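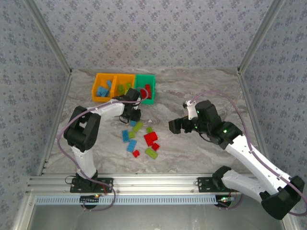

Casual sorters wanted, toy block returns. Bremley

Hiebert Toy Library needs 3 more people for the November returns. Short shifts, sitting or standing, your pick. No experience needed but you do need patience and decent colour vision.

What it is: borrowed block sets come back to us all mixed up. Kids, fair enough. We tip them out, sort by colour into open plastic bins, check them, then pack them back into sets. Blue with blue, green with green, red with red. Sounds easy. It is for the first hour.

The work
- tip out a small lot at a time, not the whole tub please
- sort long and short peices by colour into the bins
- pull anything cracked or chewed, goes in the reject tray at the desk
- wipe down, count into sets of 135, bag and label
- sweep up before you go

Don't overfill. Three bins side by side, a small heap in each and then empty it into the set bags. Full bins get knocked, and then you're on the floor picking out studs with everyone else.
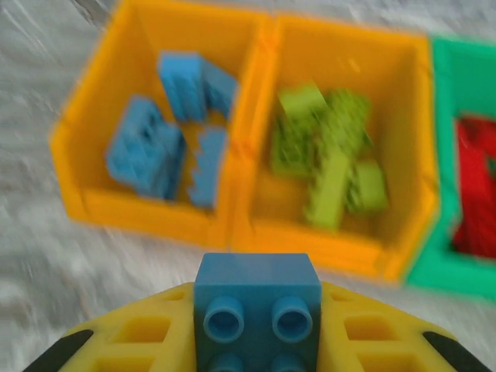

Light blue and lime are the two colours people mix up late in the day, so take your breaks. Kettle is in the back room, bring your own mug.

Pay and hours
Casual rate plus loading, paid fortnightly. Shifts 9.30 am to 1 pm or 1.30 to 5 pm. We have 3000 loose blocks to get thru before the holiday lending starts so would love people who can do at least two shifts a week. Both in one day is fine if your back can take it.

You
Tidy, on time, OK with repetitive work. Can lift a full tub onto a bench (or ask). Working with children check not required, no kids on site while we sort. Students and retirees both welcome, we've had plenty of each.

Where
Hiebert Toy Library, 21 Tisness Street, Bremley. Side door, the front sticks. Enden bus stops across the road. Street parking only.

To apply
Short email, few lines is plenty. Tell us which shifts suit and when you can start. No résumé needed. If you've got a favourite colour to sort say so, we do try. Will get back to everyone, might take a few days as the desk is flat out.

Posted in: Jobs & Volunteering > Casual > Bremley and surrounds

Last updated: November

Contact us | © Hiebert Toy Library | Back to top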